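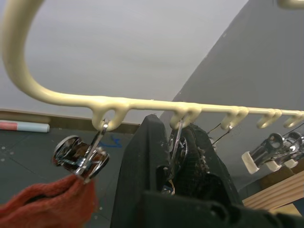

Arnout Wouters asked on his first visit whether a machine can do the laundry yet, and if it can't, which part of the laundry it can do. We have used the second half of that question to plan our work ever since.

About Detine

Detine is a test house for household and shop-floor automation. We do not build robots or sell them. Manufacturers and buyers send us a task, we write it down as a procedure with a pass condition, and we run it on two-arm stations in our hall in Gavton. The report lists what was completed, what was dropped, and how long each step took.

What we test

The current task list has 46 entries. Most are small: clipping a sock to a hanger, taking it off again, pairing insoles, sorting screws into trays, closing a carton. Each entry is run 200 times per station before we publish a figure. A run in which a person touches the part does not count as completed.

Clothes clips remain among the harder entries. The jaws must be held open by one finger pair while the other arm presents the cloth, and the clip swings when touched. Reflective metal also gives poor depth readings. Knit fabric adds a further problem, as its edge is seldom where the last measurement put it.
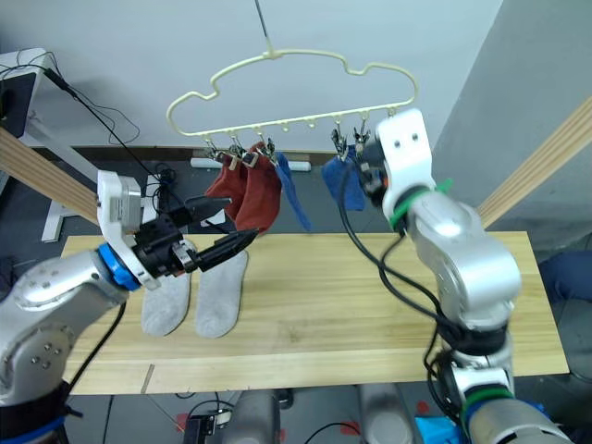 Detine Task Notes, Issue 177, p. 3

Rigid parts on a flat board are a different matter. Picking and placing them is close to routine at most stations, and shop-floor clients can plan around it. Hanging laundry at home is not at that stage. Our position is that single steps can be automated now under fixed conditions, and that a full chore from basket to drawer cannot.

Working with us

Task descriptions are accepted in plain text or on the Procházka form. Include part weights, tolerances and the cycle time you need. Fixtures should be shipped to the Parlow building, rear entrance. The next intake for new tasks is September. Records of past runs, 3,000 at present, can be consulted on site by appointment.

Page last revised March 9, 2026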